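Sasitz Garment Care Handling Set

Summary
This data card covers 2263 recorded episodes of two-arm garment handling, prepared by the Tedau site for its laundry preparation staff and for outside researchers. Each episode concerns small items and the bags that hold them.
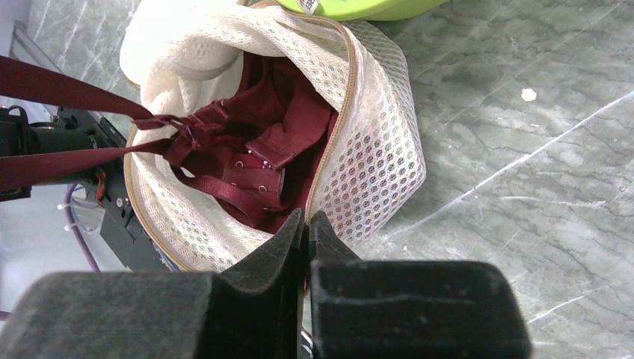
Episodes were reviewed by Svenja Schnyder (operations) and Hiyori Noguchi (staff liaison). Of the total, 1006 carry a reviewer note.

Effect on staff
Bagging of delicates was formerly a standing task on every shift. Under the Tyagi work plan, employees in this role move to inspection and mending, with paid training that began in February. Pay grades are unchanged. Staff may stop the arms at any time without giving a reason.
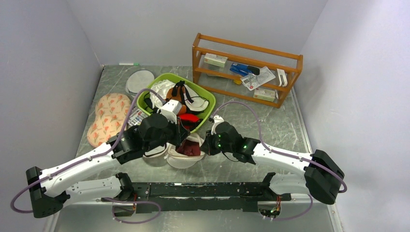
Will employees be scored against the arms?
The work plan prohibits it, and episode timings are not shared with supervisors.

Known limits
Heavy garments are not covered. Labels follow the Silisetti scheme, version 2.

Last revised: 3rd April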